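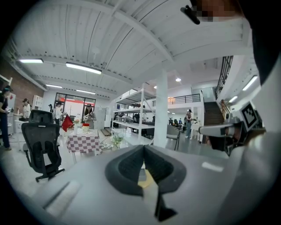 A large open workspace under a white corrugated ceiling.

Free hand and wrist evenings return to Fellberg this fall

August 2023

If your thumb aches when you open a jar, or your fingers tingle on the drive home, you will be glad to hear that the free hand and wrist evenings are coming back to the Becerra Street clinic in Fellberg, and that there will be more of them than last time. The first run in the spring was meant to be a quiet little trial. It filled up in a single morning, and the people at the front desk were still taking calls from hopeful latecomers well into the following week.

Physical therapist Melquiades Zamudio will lead the evenings again. He has spent 29 years looking after hands of every sort, from bakers and hairdressers to a church organist who drove over from Tonden every other week for most of a winter, and he still gets excited when somebody new walks in and holds out a sore wrist for him to look at. "People apologize for bothering me with it," he told us over a very large mug of tea. "They say it's only a thumb. Well, try buttoning a shirt without one!"

There will be three evenings in all, each with room for 33 people, and they run through to November. Each one starts with a short talk, and after that everybody moves around the room to try things out: padded handles, spring scissors, different sizes of pen, a kitchen corner with peelers and can openers. Anyone who would like a few minutes alone with Zamudio can put a name on the sheet by the door (do that before the talk starts, as the sheet tends to fill).
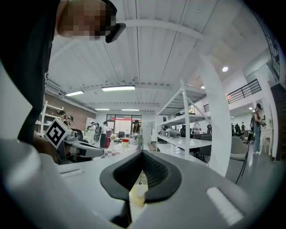 Most of the trouble he sees, Zamudio says, comes from small efforts repeated all day long, the kind that don't feel like effort at ten in the morning and feel like a great deal by four. He asks people to notice how far from the body their hands are while they work. A hand reaching forward with a tool in it, like the one here with the white and grey tool, is asking something of the shoulder and the forearm as well as the fingers, and he would have anybody working that way drop the arm to the side every so often and let it hang. The same goes for holding a paint roller, or a hair dryer, or a phone you are reading in bed. He also has strong feelings about shoulders creeping up toward the ears, and I am sorry to report that he caught me at it twice while we were talking.

Gardeners are a large part of his fall crowd. They come in after the big cleanup with sore thumbs from the pruners, and they nearly always tell him that the blades have not been sharpened in years. So the second evening will have a sharpening table, run by a hardware store from Caltton, and you are welcome to bring your own pruners along as long as they are wrapped in something thick. Knitters and quilters get their turn on the last evening. There is talk of a long table with good lamps so that people can bring whatever they are working on and be watched at it, kindly, for a few minutes.

Zamudio is careful to say that the evenings don't replace a proper appointment. Numbness that stays, swelling, or a hand that wakes you up night after night should be seen by a doctor, and he would much prefer that you went early. What he hopes to do at the clinic is catch people a little before that point, when a fatter handle or a five-minute rest may be all

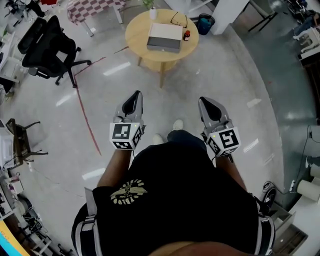

they need to keep doing the thing they love. He likes to tell the story of a woman from Tonden who had given up her accordion and was quite sad about it, and who went home with two stretches and a different strap. She sent him a recording at Christmas. He played it for us on his phone, all the way through, and it was very good.

The clinic has also printed 100 copies of a folded sheet with the stretches drawn out in large, clear pictures, and those are free to anybody who stops in, whether or not they have a place at one of the evenings. Places can be booked by phone or at the front desk. Short sleeves are a help, and so is bringing the tool or the knife or the knitting that is giving you trouble. Parking is behind the building, and the side door will be open half an hour before each talk.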